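Table legs, round two

3/14/24

I have a confession. The little side table I went on about back in August, the one I was going to have finished "by the weekend", has been living in pieces behind the sofa ever since. You know how it goes. You move a thing once to hoover behind it and then it just becomes part of the wall.

Anyway, this week I finally had a proper think about how I put things together, because my usual method (sit on the carpet, open everything, lose a screw, sulk) has cost me more hours than I'd like to admit. Last time it was the Mirnon shelf, which I built with the back panel inside out and then had to look at for 2 years. I've still got it. I've turned it to face the wall.

So, new rule: nothing gets built on the carpet. Everything goes on a table, on a dark cloth, with something soft to one side for the bits that scratch. I stole the idea from a post on the Tondholm forum, thread 1586 if you want to dig it out, and I'm a total convert. White parts on black cloth! You can see every single thing, and a tiny washer can't roll off into the next county either, it just sort of sinks in and waits for you.

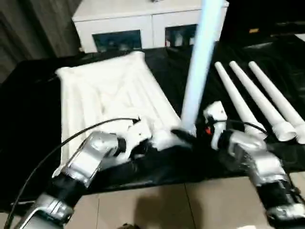

White pieces in a row, padded cloth to the left, pole going up in the middle.

The other thing I've started doing is laying matching parts side by side, all pointing the same way. Sounds fussy, I know, but if they taper it's so easy to pick one up the wrong way round, and then you're pushing a narrow end at something that wants a wide end and blaming the factory. I did precisely that with a Sirko lamp stand and had a very cross email half written before I noticed.

Tall bits are still my weak spot. A long pole wants to lean, and the cloth bunches up round the bottom of it, and you really do need both hands down at the base. I've tried wedging one with a cushion (no) and with a pile of cookbooks (better, but they're now slightly dented). If anyone has a good trick for this please leave it in the comments, I'm begging.

As for padding, an old quilted thing does the job nicely. I'd been saving a posh Endard blanket for it and then thought, no, that's staying on the bed.

Next up is the side table itself. I've found 3 of the legs. The fourth was last seen near the airing cupboard, so I'm off to have a rummage before tea.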